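Home Features Rooms Gardens Makers Back Issues Subscribe

THE DARK WALL

Blue-gray, slate, ink, whatever your paint store calls it. Four winters living with one, and what I'd do over.

February. Four in the afternoon and the light already going. I'm on a stepladder in the back room in Onley with a roller in one hand and a phone in the other, trying to find out whether you can stop halfway across a wall and go eat something. You can't. Or you can, but you'll see the line forever. I still see mine. It's behind the bookcase now.

That was my first dark wall. I have since done three more, helped with a couple I won't claim, and talked my way into a lot of other people's houses to look at theirs. This is what I know. It's not in great order.

Start with why. Everybody painted everything white for years and years, me included, and white is fine, white is easy, but a north room in white looks like the inside of a refrigerator from November on. No sun to bounce. The white just goes gray by itself and it's a worse gray than any you'd choose. So choose one. Go down instead of up. A deep blue-gray in a dim room quits fighting the dimness and you stop noticing how little light you've got.

My mother disagreed with all this and said so every visit. Then she did her hall.

One wall or four? Long arguments about this. The one-wall people want a backdrop. The four-wall people say one wall looks like you ran out of money, which in my case was true. I've come around to one wall for rooms you work in and four for rooms you sit in. Bedrooms, four and the ceiling too if you have the nerve. Kitchens, I'd leave alone. Grease shows up on dark matte like chalk on a blackboard, and you can't scrub it without leaving a shiny patch that catches every time the lamp is on.

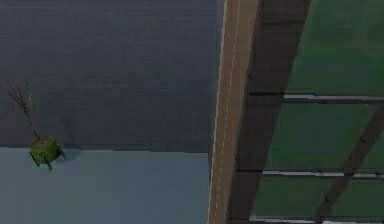
Now finish, which is where people go wrong, and where I went wrong twice. Matte hides the bumps in old plaster. It also marks if you look at it. A suitcase, a shoulder, the cat. Satin wipes clean and shows every lump and every lap of the roller. In the Kuneck house, an old brick place by the river that has been in the same family since it was built, the stairwell is satin up to hand height and matte above, same color, and you'd never know unless you crouched down. I crouched down. Smart. Stole it for my own stairs.

Streaks. You'll get them. The deeper the color the more it shows which way the roller went, so pick a direction and stay with it, floor to ceiling, wet edge all the time, no going back to fix a bit that's half dry. Leave the half dry bit. Leave it! Second coat will take care of most of it and the third will take care of the rest, and yes there's a third. Budget for it. The can will say two. The can is optimistic.

Tinted primer, by the way. Ask for it. Gray, medium. I did my first wall over plain white primer and every scratch since has come up like a little star.

Samples. Don't paint a square on the old wall, the old color pushes it around and you end up chosing something too light. Paint a big piece of card, two coats, and move it. Next to the window, then the darkest corner, then down by the floor. Look at it at breakfast and look at it with the lamps on. Mine went purple under the lamps. A lovely slate all day, then purple at six, like clockwork. Changed the bulbs in the end, which was cheaper than changing the paint. Warm bulbs, if you're wondering, and low down. A dark wall eats an overhead light and gives you nothing back, but put a lamp on a shelf close to it and you get a pool of color that's the best thing in the house.

The floor is the other half of it and hardly gets a mention. I had orange pine boards with my first wall and they looked like a basketball court. In a rental in Mastgate I saw the opposite way of doing it, dark blue-gray wall and a pale gray-green painted floor, no baseboard to speak of, and the room felt twice as wide. Pale floor, dark wall: the eye goes down and out. Dark floor, dark wall: a cave. A nice cave sometimes. The owner there had used porch paint, plain exterior porch paint, and told me it was still holding after 6 years with kids and a dog. Chips by the back door. Nowhere else.

Then what goes in front. Less than you think. This was the hardest thing for me as I like stuff, I come from stuff people. On white walls stuff sort of blends. On a dark wall every pale thing jumps out and says hello, so you want a few pale things and then some breathing room. Wood goes well. Tan, honey, even the orange pine once it's furniture and not a floor. Anything bright green goes very well. Brass, if you must. Black picture frames vanish completely, and I've seen people hang a whole row and wonder where they went.

Low things. I've gotten interested in low things. There's a cafe called Tôn I go to when I'm working up that way, a narrow room, with all its walls painted the color of wet slate, and they've put almost nothing at eye level. It's all down at the floor. Baskets, a stool, a stack of records leaning. You sit down with your coffee and suddenly you're in the part of the room where everything's happening. I went home and took half the pictures off my wall and put them on the floor, leaning. Stayed that way a month, then the vacuum got one.

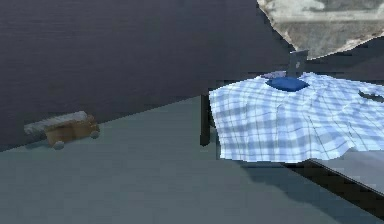
Small things, low down: a toy cannon with a pale gray barrel near the foot of a slate-gray wall.

Money, as people always write in about money. My back room came to less than a decent dinner for four, paint and primer and a new roller cover, not counting the ladder which I had. The most I've seen spent was roughly $3,000, on a dining room, by a firm, with the old paper stripped and the plaster skimmed first. It's a beautiful wall. Flat as a pond. I'd say most of that went on the plaster, and if your plaster's bad there's no color that will save you, dark ones least of all. Run a lamp along the wall at night with the other lights off. Whatever you see, fill. Then do it again the next night cos you'll have missed some.

Where to stop is another one. Ceilings in old houses are never level, and a dark wall running up to a white ceiling draws a line right where the house is crooked. Two ways out. Bring the ceiling white down onto the wall a couple inches and make your own straight line with a level, ignore the real one. Or take the dark right up and over. I've done both. First is fussier, second is messier, neck hurts either way.

Same trouble at the bottom. If you've got no baseboard the meeting of wall and floor needs to be clean, and tape alone won't do it on boards. Tape, then a thin brush of the floor color along the edge, let that dry, then the wall color. Pull the tape slow. I learned that one in the hall, late, on my knees, after pulling it fast.

Touching up: keep a jar. Not the can, the can rusts and the lid won't seat. A jam jar, filled to the top, label with the room and the mix number. Dab, don't brush. Even then old matte and new matte don't quite match for a few weeks. Hang something over it.

Would I go back? People ask that when they come in the door, generally in the tone you'd use about a haircut. The front room I did go back, to a sort of putty. It gets sun and the blue-gray went dusty in the sun, flat and a bit sad by noon. So not for bright rooms, for my taste. The back room stays. It's on its second color now, a shade deeper than the first, and I'm eyeing the closet door, which is still white and looks like somebody left a fridge in there.

Ladder's out in the garage. Roller cover's new. Might wait until it's warm enough to open the window.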